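Dretthorpe Moves Shared Workrooms to Metered Power from August

Dretthorpe will begin billing electricity by individual circuit in its shared workrooms in August, ending the flat charge that tenants have paid as part of their monthly rent. The change covers 77 rooms on 4 floors of the Estska building and was set out in a notice sent to leaseholders this month.

Under the present arrangement, the building's total consumption is divided by floor area. A room with two lamps and a laptop pays the same rate per square foot as a room of equal size running ovens, compressors or server equipment. Tenants have objected to the formula in each of the last two lease renewals.

The new system uses submeters fitted inside the existing distribution panels. Each submeter reads a single circuit at intervals of 16 minutes and passes the figure to a central logger on the ground floor. Readings will be totaled at the end of each month and shown on the rent statement as a separate line. The supplier of the meters is Clokura, which also provides the logging software.

Yetunde Bashir, who manages building services for Dretthorpe, said the hardware was fitted in spring and has been recording without billing. The trial period produced 1,715 panel readings that were checked by hand against a reference meter. Differences fell within the tolerance stated in the supply contract, apart from one panel on the third floor where two circuits had been labeled in the wrong order. The labels have been corrected.

"The trial data shows that a large share of consumption takes place when the rooms are locked," Bashir said. "Most of it is standby load. Screens, chargers, docking stations, small power supplies. Each one draws very little, and they are left on all night."

Standby load was not visible under the old formula. Once billing starts, it will appear on the statement of the tenant whose circuit carries it. The notice advises leaseholders to switch off display equipment at the wall or at a power strip at the end of the day. It also asks them to unplug adapters that have nothing connected to them.

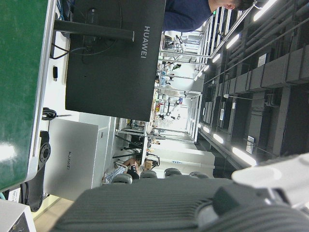 What changes for tenants

The base rent will fall by the amount of the current flat electricity charge. Metered consumption will then be added at the rate Dretthorpe pays its own supplier, with no markup. Lighting in corridors, stairs and washrooms stays in the common service charge, as does the freight elevator. Heating is not affected.

Rooms that share a circuit present a separate problem. In several parts of the building a single breaker serves two adjoining units, and rewiring them before August is not planned. For those units the reading will be split by floor area until the circuits are separated. Tenants in this position have been told which neighboring unit they are paired with and may agree on a different split in writing.

Tegan Ellery, whose firm Tijani leases two rooms on the second floor, said the principle was reasonable but the statement should carry more detail. A monthly total does not show when the power was used, she said, and a tenant who wants to reduce the figure needs to see at least a daily breakdown. Tijani has asked for access to the logged readings for its own circuits.

Bashir said the software can export daily totals as a spreadsheet and that these will be supplied by email on request. A tenant login is under review. It would require changes to the building's network and has no date.

Disputed readings

A leaseholder who believes a reading is wrong can ask for the circuit to be tested against the reference meter. The test is free the first time. If a fault is found, earlier statements will be recalculated back to the last verified reading and the difference credited to the next invoice. A second test on the same circuit within a year will be charged at cost if no fault is found.

The first statements in the new format will cover August and will be issued with the following month's rent. Questions about circuit assignments should go to the building services desk, which is open from 8 a.m. to 4 p.m.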